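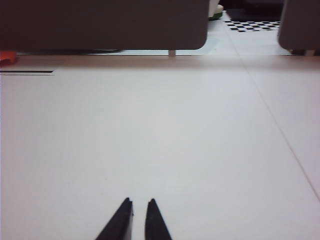 Wrist camera view, gripper open, nothing to pick up. My favorite test!

So I've spent most of January on the boring end of Pinto, the little perception stack I keep bolting things onto, and I finally have something to show for it. The question I wanted it to answer is very simple: is there anything on the table? For a long time the answer was "yes, definitely, an object, go get it," and the object was the seam.

You can see it on the right, that thin line running off at an angle. It's really faint. But my old segmentation step looked for edges first and asked questions later, so it would grab the seam, close it up with whatever edge was handy, and hand the planner a long skinny triangle. The planner (bless it) then worked out a perfectly good grasp for the triangle.

I complained about this to Mihret Woldemariam and she asked why I was looking at edges at all when I know where the table is. Fair. So now I fit the table plane first, throw out everything past the far edge, and only look at what's left. That took care of the chair backs and the checkered mat too, which has such nice crisp corners that the old detector absolutely adored it.

The other fix was masking the fingers. They always sit at the bottom of the view, so I'd hard-coded a rectangle over them and forgotten about it, and then wondered why small things right between the fingertips kept vanishing. Now the mask is drawn from the joint reading, so it follows the fingers as they open and close and leaves the gap alone. Three evenings for that one, mostly because I had the sign backwards on one side.

I replayed 2000 saved views of bare tabletop through the new version. The old code called 1614 of them clear. The new one missed on 20, and nearly all of those are at the left where there's a black slot in the table. Dark, straight, high contrast, I get why it's confused. Dulce Arriaga thinks I should just paint it into a static map and move on with my life, but I'd like to try a depth check first.

Next up is getting the config out of the five different files it lives in. If you use Pinto, pull before you change your plane threshold, the units are meters now.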